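Cluvora Teach Station

By Stistamby Product Desk
August 10, 2022
4 min read

The Cluvora Teach Station is a bench setup for showing a robot arm how to do a job by moving it through the job yourself. An operator either takes hold of the arm and guides it by hand, or drives it from a seat with the Kwon hand controller. Both methods record to the same file type, and a single session can switch between them.

Stistamby builds the station at its Norport shop. It is sold to labs, training programs and small manufacturers that want to teach pick, place, hang and load tasks without writing motion code for each one.

Each station comes with a matching simulated workcell. The operator uses the same Kwon controller in the simulator as on the real bench, and the recordings carry the same labels. Most customers start new operators in simulation and move them to hardware once their approach paths are steady.

In remote control work, the view from behind the gripper is the one operators use most. It keeps both fingers in sight as they close in on a part, and it makes small errors in angle easy to catch. In a pegboard task, the rows of holes also give the eye something to line up with.

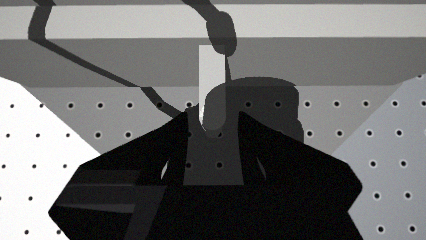

Teaching by hand

Press and hold the enable button on the wrist and the arm goes light. Move it where you want it. Release the button and it holds position. The station records joint angles, gripper opening and wrist force the whole time the button is down.

Hand guiding works best for short moves with contact, such as seating a part in a fixture. Keep your free hand away from the fingers. If the arm feels heavy in one direction, the payload setting is probably wrong and should be corrected before you record anything you plan to keep.

Teaching by remote control

The Kwon controller is a handheld grip with a trigger. The arm follows the grip, and the trigger opens and closes the fingers. Motion scaling can be set from full size down to very fine. A foot pedal, sold with the controller, lets the operator pause the arm, bring the hand back to a comfortable spot and pick up again.

Remote control is the better choice when the operator's body would block a camera, or when the demonstration has to look the way the robot will later see it. The second operator view can be placed anywhere in the simulated room. A wide view is useful for checking elbow clearance around large equipment on the table, where a gripper view shows very little. Customers teaching an arm to work beside a machine should set up this view before the first recording and check it again whenever the machine is moved. 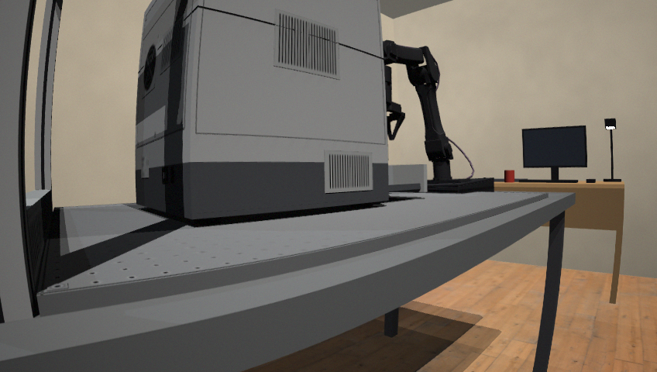 Can I use simulated demonstrations together with ones recorded on the real arm?
Simulated and real recordings share one format and can be kept in the same task folder. Each one is tagged with its source, so you can train on both, or filter to one.

Recording and review

Every demonstration is saved as its own entry. After each one, the operator marks it keep, discard or review. Entries marked review go to a separate list where a supervisor can replay them at any speed, trim the start and end, and add a note. Trimming does not change the original file.

The base license stores 3,000 demonstrations per station. When storage is full, the station stops recording and shows a message. It does not overwrite old entries. We suggest recording 300 demonstrations of a new task before the first training run, with the part's starting position changed often.

What is included

Teach Station base unit with recording software
Kwon hand controller, foot pedal and charging dock
Wrist enable button and cable set
Simulated workcell license, 2 seats
Printed setup guide

The arm, gripper and table are ordered separately. Send us the arm model before you order so we can confirm that it supports hand guiding. Some arms can be used with remote control only.

Service and ordering

The hand controller trigger is a wear part and should be replaced every 500 hours of use. Spare triggers ship from Norport and can be fitted with a small screwdriver. Recalibrate the controller after fitting one.

Software updates are free for the first year. The next release is planned for December and adds a side-by-side replay of two demonstrations. Stations already in use will be able to install it from the update menu.

To request a quote, write to the Stistamby sales office with your arm model, your gripper and a short description of the task you want to teach.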